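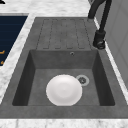 Yusri Liem wants to know when he can stop doing the washing-up altogether, and he doesn't mean a dishwasher, he means something with arms that clears the sink while he watches the football. I get this in the comments more than any other question now, and I love it, so let's have a proper go at it!

The short answer is not yet, but some of the pieces are closer than you'd think.

Lifting one plate
A plate lying flat on the floor of a basin is a tricky thing to pick up. You and I slide a fingertip under the rim, tip it and grab, all without looking. A machine has to find that rim (white and shiny, so it catches the light), get under it and keep clear of the sides of the sink. Plenty of practice goes on in simulated kitchens first, where a dropped plate costs nothing – I wish mine were like that.

Rinsing and stacking
Getting a plate from basin to drainboard sounds like the easy half. It's fine with one plate and the same sink every time. Add a greasy pan, a wooden spoon and a glass balanced on top, and you're back to needing a person.

Knowing when it's clean
I think this is the hard one. We feel for dried egg with a thumb. Cameras are good at spotting a big smear of sauce and much less good at a thin film of grease.

What to do meanwhile
The habits that would help a robot help you too, so try these tonight:
Scrape plates into the bin before they go anywhere near the sink.
Keep the drain clear, and empty the strainer every time.
Wash glasses first, then plates, pans last.
Leave the drainboard free before you start. I give everything 2 hours to drip and then put it away.
On a dark stone-look sink, wipe round the tap base with a soft cloth before limescale gets going.

Yara Sabbagh asked about floors and windows as well. Robot vacuums do a decent job now if you pick up the socks first, and I'll do windows in January.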